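Livwood Family Papers: progress report to the Uvura Fund

18 September 2026
By the project editor
3 min read

Quick one as the quarter closes Monday week and you asked for it before then. Longer version with the budget sheet to follow.

Where we are. The business history of the Livwood family (three generations, timber first, then shipping, then the holding company) is drafted up to the sale of the Droris mill. Chapters on the founder and his sons done and with the reader. Chapter on the grandson's years as chairman half done. That one is slow. He sat on a lot of boards and the dates in the press don't match the company minutes, so every appointment gets checked twice.

Papers. 841 letters in the main deposit, 798 now read and entered in the index. The rest are the Čierny letters, mostly in a hand none of us could manage, so they've gone out to a paid reader. Back in October we hope. Cost is inside the translation line, no extra ask. 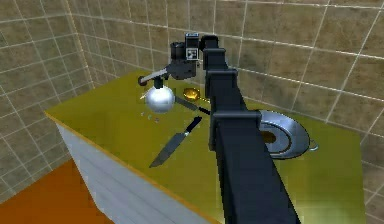

Interviews. 6 recorded, 2 still to do. Both are former directors of the holding company and both have agreed in writing, it's just diaries. One wants to see his questions first. Fine by us, sent them in June, sent again last week. Transcripts for the first six are typed but not yet signed off by the speakers, please don't quote from them.

Problems. The family has asked to see the divorce and inheritance material before it goes to the reader. Our agreement with them says facts only, no veto, and I've told them so politely. Waiting on a reply. If they push back it could cost us a month on the last chapter. Also the share register for the Droris years is missing a volume. We have asked the old auditors, they are "looking".

Money. Underspent on travel, over on copying fees, which went up in the spring with no warning. Would like to move the travel balance across to cover it. Need your OK in writing for that, an email is enough.

Next. Finish the chairman chapter, get teh two interviews in, settle the family question, start on the picture permissions. Family tree needs redoing as well, there is a second marriage we had in the wrong year.

Draft of the first chapters can be sent now if you want to see them, just say. Otherwise they come with the next report.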